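Section 7. Setting Up the Breakfast Table

If you have worked through the earlier sections, your Druvham table is standing on its own feet by now and you can finally put something on it, which I have always thought is the nicest part. Take your time. A table that is laid out sensibly the first morning tends to stay that way, and you will be glad of it when you are half awake and hunting for the butter.

Before you start, wipe the top with a barely damp cloth and dry it well. Leave the small round hole near the far edge open. Crumbs do find their way in there, and a dry pastry brush gets them out again.

1. Turn the table so that the side with the hole is away from you.

2. Set the toaster in the back right corner with its lever facing the front, where you can reach it without leaning over anything.

3. Lead the cord off to the right, toward the outlet. It should lie flat and never cross the part of the table where you eat.

4. Put a kitchen towel beside the toaster, on the left. Folded is lovely, but a loose heap does the job just as well, and in my house it is a heap by the second slice anyway.

CAUTION: Keep the towel clear of the toaster slot while the toaster is on, and never drape it over the top, even after the toast is up.

5. Stand your water bottle toward the middle of the table, well forward of the toaster, and screw the cap all the way down.
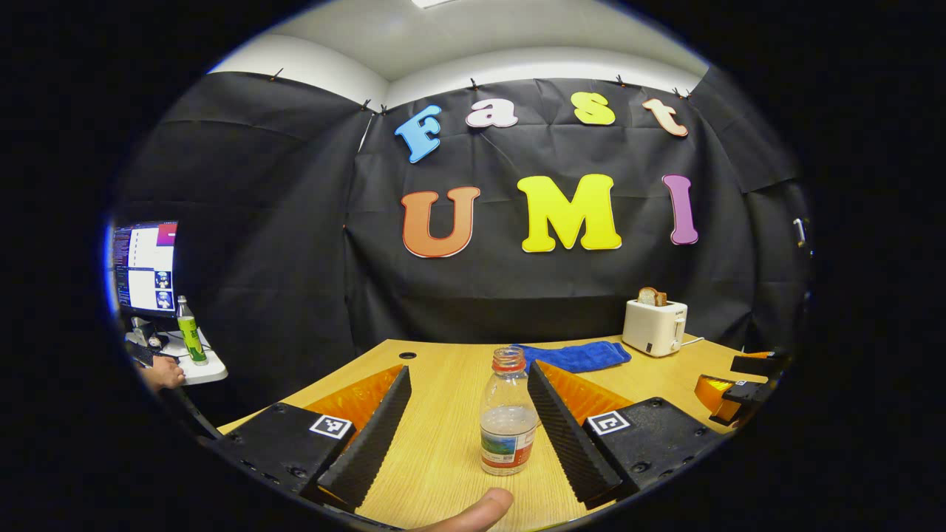 6. Sit down and try your reach. You should be able to get to the bottle and the towel without your sleeve passing over the toaster. If you can't, slide the bottle a little closer and try again.

7. Run one round of toast with no plates out. Let the slice sit in the slot for a moment before you lift it, and unplug the toaster if a piece gets stuck.

Note: Pale wood shows rings sooner than dark wood does. If a bottle or glass has been sweating, dry the spot underneath when you clear up. Old rings can be treated with Toltent paste, see Section 9.

Text by Leonidas Karamanlidis. Revised September 19, 2024.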